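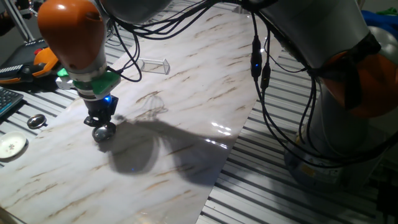 A gripper closed on a piece of shiny metal tableware at the Janby demo bench.

Filed under: Site Visits / Automation

Janby wants small kitchens and caterers to rent a robot arm by the month, and on 19 January 2026 it opened its workshop to anyone who might sign up. I went with Leonilde Macedo, who runs a catering business and had her checkbook firmly at home.

The package is called Rarkell. You get an arm, a gripper, the table and a support line, for 2,075 a month on a contract that runs until November. Martim Barreto from sales gave the talk. He said the gripper had handled 242 different items of tableware in testing. I asked for the list and was told it could be emailed. It hasn't been.

What we got to watch was small stuff. A marble-patterned board, a dish, a lid, some wooden blocks, and the arm working over them at close range. Shiny metal is hard for these systems, so I'll give them the spoon question - it's a fair thing to try in front of visitors. A glossy board full of glare is a fair thing too.
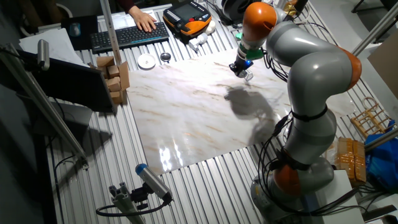
But my main doubt is about labor. Barreto's slides say setup for a new item takes 40 minutes "with no specialist." The bench had a keyboard and a teach pendant within arm's reach, and there was a hand on those keys for part of our visit. Who does that typing in Leonilde's kitchen? Aurora Valente, the engineer, gave the straightest answer of the day: a trained person, at first. How long "at first" lasts, she wouldn't say.

Training is extra. So is a second gripper.

Leonilde asked about washing down the table, with all those slots in it. Valente wrote the question in her notebook. We left with a brochure and a quote that expires in two weeks.

3 comments | 118 shares
Contact the editors | © Odoi Trade Notes | Back to top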